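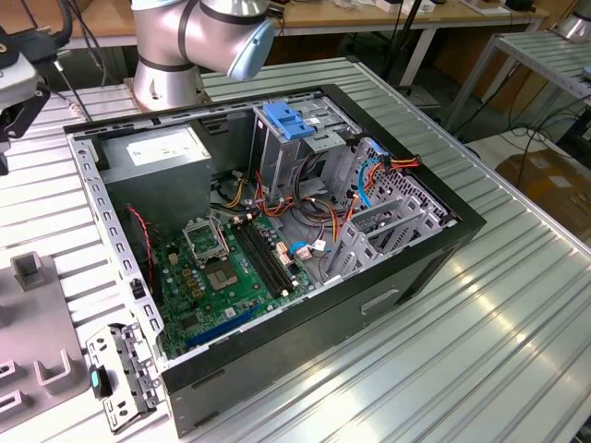

Tower on its side, CPU socket open

Re: [members] Old computers — take, fix or dump?

Bujar Radonjić wrote:
> Has anyone worked out what we do with the old towers from
> the Levico office? The hall lease is up in February and I don't
> want to pay for storage again. Also are the membership
> records still on any of them?? I thought Gurkier had moved
> everything accross but now I'm not so sure.

Hi Bujar, all,

Quick answers, am on my way out.

Records first. Gurkier moved the member list and the newsletters. 3,848 entries in the new system, 197 of those with no email. They did NOT move the old minutes or the grant paperwork. Those are on the backup drive in the filing cabinet, second drawer, behind the raffle books. I've opened a handful of files and they read fine. Haven't checked the lot.

If you've got a spare evening, the 197 could do with a ring around. Plenty will be lapsed. Neighbours of neighbours, people who came to one trivia night etc.

Storage — Yeoh quoted 44 dollars a month for the small cage. Cheaper than last time but I'd still rather not. Most of what's in there is folding chairs and the old banner. Does anybody want the banner?

Towers, what I'd do:

1. Pull the hard drives before anything leaves the building. Label them, keep them till after the AGM. No exceptions please, even if someone swears theirs was wiped.

2. Keep whatever is worth keeping. Memory, power supplies, fans. Bag them and write on the bag what it came out of, last time we ended up with a box of mystery bits.
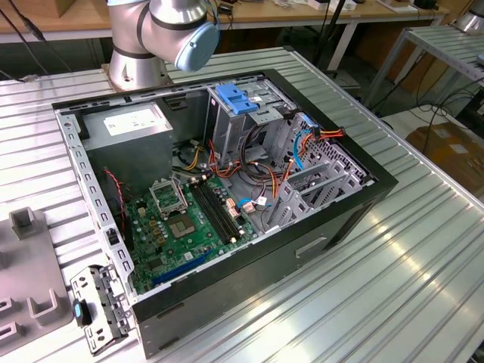

3. Everything else to the e-waste drop-off. Jilum will collect for 50 dollars if we have it all by the door, otherwise its a couple of trips in my ute. Monitors go too. Colour printer stays, it still works if you're nice to it.

Can people reply by August 11, 2025 if they want anything out of the cage. After that I'm booking Jilum and cancelling with Yeoh.

Bujar — do you still have the spare key to the cabinet? Mine sticks.

Cheers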